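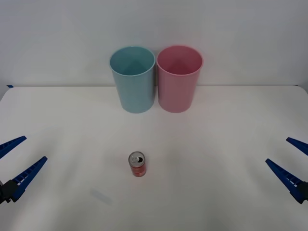
How long does it take to get over being scared of driving on the highway? In my case, from February until last week, and I'm still not what you'd call relaxed.

Sep 21, 2015

I learned to drive late. I was 40, living in Mumley, where you can walk to the grocery store and the dentist and the library, and I'd gotten very good at telling people I just liked the bus (I do like the bus!). Then my sister moved out to Nellbridge and had twins, and the bus to Nellbridge takes two transfers and most of a morning. So I signed up for lessons.

The regular streets came pretty quickly. Parking came less quickly, and there's a mailbox on Jatoi Street that I still feel bad about. But the highway! Eight lessons in, my teacher told me to take the on-ramp, and I said "no thank you" like she'd offered me a mint. She made me pull over at the gas station and we sat there till my hands quit shaking.

What got me was the merging. You've got this short bit of road, and you're supposed to speed up, look behind you, look ahead, and slide in between two people who have no idea it's your first time. I'd slow down every time, and slowing down is the worst thing you can do. I knew that. My foot didn't.

I wrote about all this back in the spring and got a pile of comments.

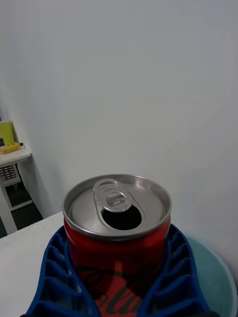
Tonantzin Arriaga wrote that she used to sit on the overpass bench with a coffee and just watch other people merge, and after a few mornings of it she could see the gaps coming before the drivers did. She also said to pick one car, decide you're going in behind it, and forget the rest of them exist.

I tried the bench. I felt like a total weirdo for the first ten minutes and then I got really into it, muttering "go, go, now" at strangers in minivans. It helped a lot more than the videos I'd been watching. Picking one car helped even more. My brain stops yelling when it only has one job.

After that I practiced early, before the trucks were out, getting on at the Dimaseo exit and off again at the very next one. Then two exits. I stayed in the right lane with the radio off and both windows up, and I talked to myself the whole way. I drove home on back roads every single time until the end of summer, and I don't regret it one bit.

Last week I drove the whole 18 miles to my sister's. A guy in a white pickup let me in at the top of the ramp and I waved at him so hard I probably scared him. The twins were asleep when I got there. My sister made me a grilled cheese and I ate it standing up in her kitchen, way too wound up to sit.
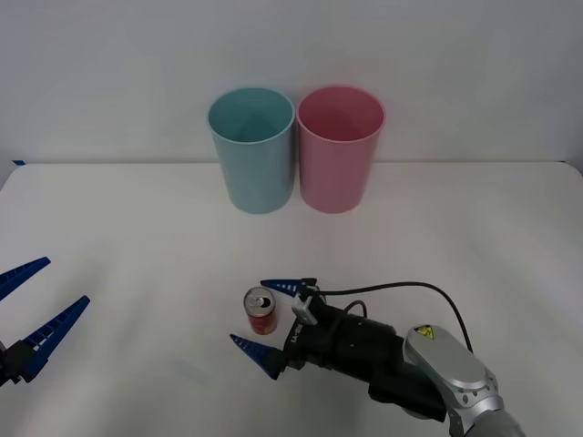 Stuff I'm still working on

Rain. I've only done it once and I got off early.

Passing anybody. I will follow a hay truck to the ocean before I change lanes on purpose, and my brother-in-law thinks this is hilarious.

Night driving, mostly the headlights coming at me. I've got an eye appointment coming up, so I'm going to ask about that before I try it again. If any of you got used to it later in life, please tell me how, and how long you stuck to the back roads first.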